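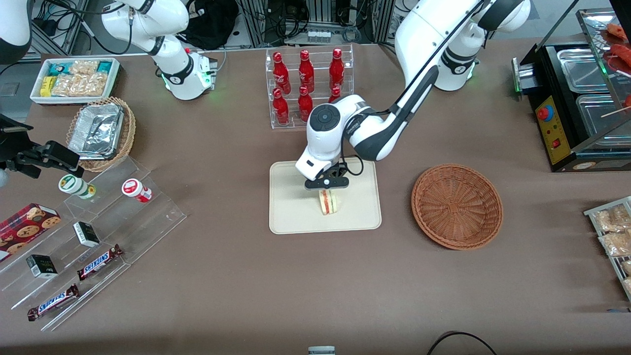
A sandwich and a tray, with snacks and drinks along the sides of the table.

Packed Lunch Study: Participants Wanted

Gendham Food Research is looking for adults who eat a packed or bought lunch at work at least three times a week. The study looks at how people choose their midday meal, how long they take to eat it, and what they eat later in the afternoon. It runs for six weeks starting in April. We have room for 300 people and have filled 106 places so far.

The study is led by Mansa Adjei. Akosua Ansah handles enrollment and scheduling and will be your main contact from start to finish.

Who can take part

You can apply if you are between 21 and 67, work at least 25 hours a week outside your home, and live within an easy trip of our Grenach site. Shift workers are welcome, including people whose "lunch" is at 2 a.m. We had too few night workers in our last study and would like more this time.

You can't take part if you have a food allergy that has ever needed emergency treatment, if you are pregnant or nursing, or if you are on a diet set by a doctor. People who work for a grocery chain, a restaurant group or a food manufacturer are also not eligible. Vegetarians can join. We are not able to offer a vegan or a kosher menu in this round.

Only one person per household, please.

What you will do

Weeks one and two: eat as you normally do. You fill in a short food diary each workday, on paper or on your phone. Most people need five minutes for it. Write down what you ate, when you started, when you stopped, and whether you were doing something else at the time – driving, reading email, talking on the phone.

Weeks three to five: we supply your lunch. You pick up a cooler bag at the Grenach site or at our Fadine pickup point, twice a week, between 6:30 and 9 a.m. or between 4 and 7 p.m. Each bag holds sandwiches, a piece of fruit, a snack and a drink for each day. You will be placed in one of three groups, and the groups get different portion sizes. You can't choose your group or switch after you start. Eat as much or as little as you like, but note down what you leave.

Week six: back to your usual lunch, with the same diary as before.

You also come in for two visits to Grenach, one before week one and one after week six. Each visit takes 94 minutes if you arrive on time. That includes a questionnaire, a height and weight check, and a lunch that you eat on site. No blood is taken. Please don't eat anything for three hours before a visit. Water and black coffee are fine.

Payment

You get $300 if you complete all six weeks and both visits. If you stop early, you are paid for the weeks you finished. Missing more than four diary days in total counts as stopping early. Payment is by check or bank transfer within 30 days of your second visit. Parking at Grenach is free. We pay bus fare for the two visits if you keep your tickets, but we can't cover travel to pick up your lunches.

The lunches are yours at no cost. Cooler bags have to be returned.

Your information

Your diary is stored under a number, and your name is kept in a separate file. Your employer is not told that you are taking part. We don't sell or pass on contact details. You can leave the study at any time without giving a reason, and you can ask us to delete your diary up to the day of your second visit.

Results from our last lunch study, which had 1,057 diary days from a smaller group, are available in print at the front desk. A summary of this one will be mailed to everyone who finishes it.

How to apply

Call the enrollment line or stop by the front desk at Grenach and ask for the lunch study form. The form is two pages. Have your usual work hours ready, including any rotating shifts, and a list of foods you can't eat or won't eat. If you just don't like something, say so – we can leave out tomatoes, onions, mustard and mayonnaise, but there is no full menu to pick from.

Akosua Ansah will call you back within a week to go over your answers and set a date for the first visit. If you miss the call, she will try once more and then leave a message.

If you took part in the Yao breakfast study, you can apply for this one as well. You will need to fill in a new form, as we don't carry over old answers.

Posted 1 Feb 2026. Applications stay open until all places are filled.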